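Gredton Regatta Results – README

Hi! I keep rowing results for the Gredton spring regatta, and this is the cleaned-up version I wish I'd had when I started. The set has 1800 rows, one per boat per race, all raced in April over the same course at Woltport. Last updated Saturday, January 6, 2024.
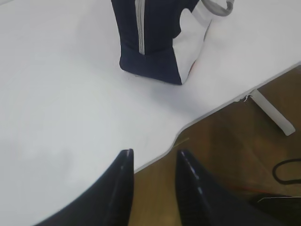

Navy bag with a gray zipper, on the white table.

What's in it

Two files. results.csv has the finish order, lane, club and time. crews.csv has boat class and seat order, and you join them on crew_id. Times are in seconds with one decimal place – the old sheets used minutes and I converted everything.

Lanes run from 1 to 8. If you see a 0, the crew was entered but never got to the start. 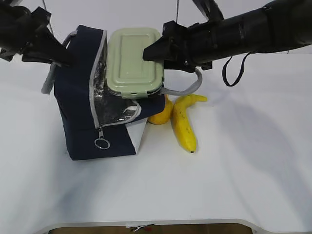

Club names were a mess, so I picked one spelling for each and stuck with it (Vasylenko Rowing Club was in there four different ways, sorry folks!). The original spelling is still in club_raw if you want to check me.

Things to watch for

Dead heats share a place, so you can get two crews in 2nd and then a 4th. Also, the Cetaser timing export drops the last digit on any race that was restarted. I flagged those rows with restart = 1 and left the times alone.
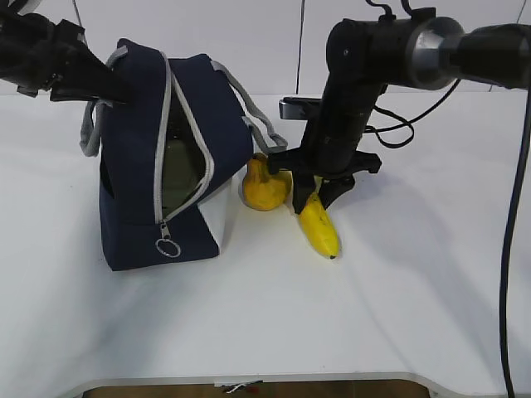
Lunch bag, a pear and a banana.

Please don't compare juniors and masters straight off the time column. Juniors stop 10 boat lengths short of the main finish line, and I haven't tried to adjust for that.

How to use it

1. Download both files into the same folder.
2. Join on crew_id and drop the lane 0 rows.
3. Filter by boat_class before you sort by time.
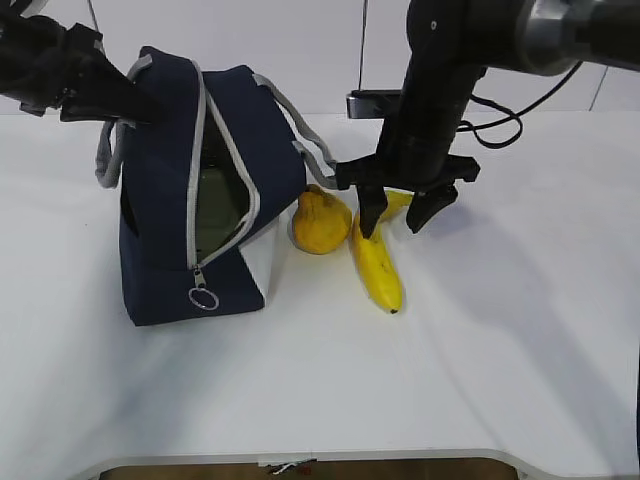

License and fixes

Use it for whatever you like, just mention where you got it. If you rowed in one of these races and your time looks off, open an issue with the race number and I'll go back to the paper sheets.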